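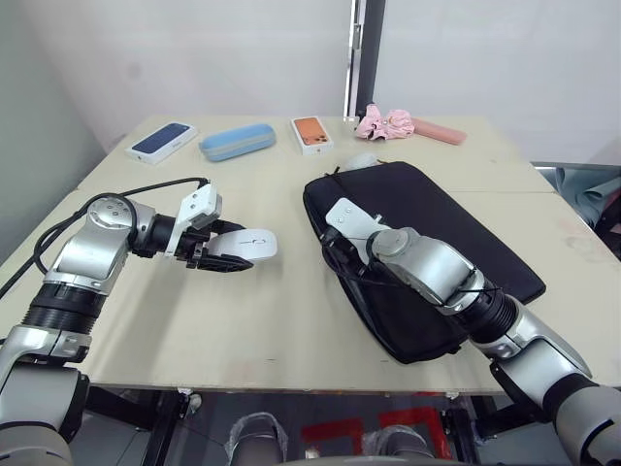 Cable slack and floor tape rules for a two-arm tabletop cell

Posted by bronwood_tech in Workcells and Safety

We run two-arm tabletop picking at Bronwood. The objects are everyday things like a computer mouse, a glasses case, phone boxes and a folded umbrella. I've been asked to write our house rules before a second shift starts in December, and I'm stuck on two points.

First, cable slack. Our gripper cable loops out from the side of the arm and over the upper joint before it gets to the gripper. Is there a rule for how big that loop can be? One of our people wants it strapped down tight and I think that will pull the connector.

Second, the red tape on the floor. Does it have to mark the full reach of the arms, or only where the equipment stands? Arm reach past the front edge of the table is 400 mm in our program, but the joints could go to 700 mm if the limits were off.

Mi-kyung Cha
6 replies in this section, accepted by poster

Don't strap it tight. Move the arm slowly by hand or in jog mode through every pose the job uses, find the one that needs the most cable, and leave a little more than that. Then tie it at fixed points on the links, never across a joint. At Curstead our limit is that no loop may stand more than 100 mm off the arm in any working pose. That's a shop rule and I don't know of a standard that gives a number, so write down yours and check it at shift start.

Also look at where the wrist goes low. If cables wrap the wrist and the job has you working over something soft like a laptop sleeve, they will press into it and drag it. We clip them to the upper side.

For the tape, it depends on what holds the arm back. If the 400 is only a number in the job program, anyone can edit it, so mark for 700. If it's a safety-rated limit with a password, you can mark for the restricted space plus your stopping distance. Put which one you used in the risk assessment. Tape is only a reminder in either case and it doesn't replace a guard or a scanner.

rallau_dave

Ours is taped at the table legs and we've had no trouble. Just make sure people know where the e-stop is.

Venkataraman Labs Support

Agree with Mi-kyung on the cable. One addition: set a replacement interval. We change gripper cables every 8 months whether they look worn or not. Marking only the legs would not pass our own inspection. Keep one tape color for arm reach and a different one for where equipment gets parked, and put the key on the wall by the cell.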